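Search articles, topics, authors
Search

Before the First Demonstration: Writing Rules for Hand-Held Gripper Work

Reading time: 3 minutes

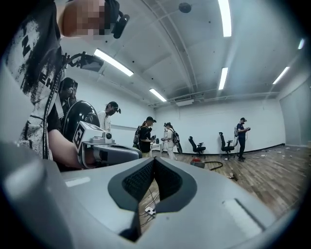
Operators with headsets and hand-held grippers share one room. Spacing and cable routing are covered in section 4 of the Satden code.

Industrial robot cells have had fences, interlocks and signage for decades. Hand-held gripper collection has none of these by default. The operator carries the end effector, wears the recording equipment and moves freely on an ordinary floor. Most existing machine safety documents assume a powered arm and have little to say about a person walking with a backpack and a trailing lead.

The Satden code of practice, now in its second draft, is an attempt to fill that gap. It runs to 19 clauses and was written by Kerstin Sundqvist and Majdi Nassar after a review of 600 session logs from two sites, Drisusum and Kurklow.

Cables come first. The draft requires any lead between headset, pack and gripper to be clipped at the shoulder and again at the waist, with enough slack for a full arm extension. Leads on the floor must be taped or lifted before recording begins. Of the incidents in the reviewed logs, 67 were classed as snags or trips.

Spacing is handled by task. Operators working while standing keep two arm's lengths between them. An operator who is walking has right of way, and others hold position until the path is clear. Wheeled chairs are to be parked against a wall unless the task calls for them. Sundqvist considers this the clause most often ignored.

"People look at the tool," she says. "With a headset on and your eyes on your hands, you have very little awareness of what is behind your knees."

Fiducial markers are treated as measuring equipment. A marker cube that is scratched, lifting at a corner or marked with tape residue is withdrawn and logged. Calibration is repeated after any drop, regardless of height, and at every 2,000 recorded demonstrations. Sixten Nyberg, who runs the bench at Kurklow, argued for a shorter interval and was outvoted. His objection is recorded in an annex.

Privacy takes up three clauses. Bystanders and fellow operators must give written consent, and faces are to be obscured before files leave the site. Britt-Marie Skjelbred, the privacy reviewer, wanted clothing and tattoos covered as well. The draft leaves that to each site.

The weakest part of the document is fatigue. It sets a rest break every 40 minutes but gives no limit on carried mass, and the authors acknowledge that the figure comes from site custom. A working group led by Åsmund Engebretsen is to propose wording on load and posture in May. Comments on the remaining clauses stay open until then.

Related articles
Marker cubes: inspection and storage
Grímsdóttir revises its consent form
Who signs off a calibration?
Floor markings for mixed-use labs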